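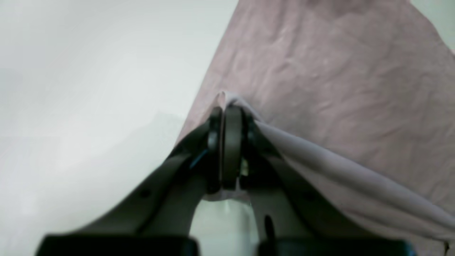
Pale mauve-pink cloth, raised in a small fold.

February, evening. The inventory of the Skedach textile store continued today. Shelf 31 was completed before noon and its entries were passed to the Gasel office for checking. Item 228 remains without a place of origin - the register gives only "Clolberg, by post" - and the matter has been referred to the Pawłowska archive.

Humidity in the east room was again above the permitted level. The windows are to stay shut until further notice, and acid-free paper has been ordered for the lower drawers. Item 212 was returned from loan with its label missing. A new one was written and entered in the register. Work ended at six.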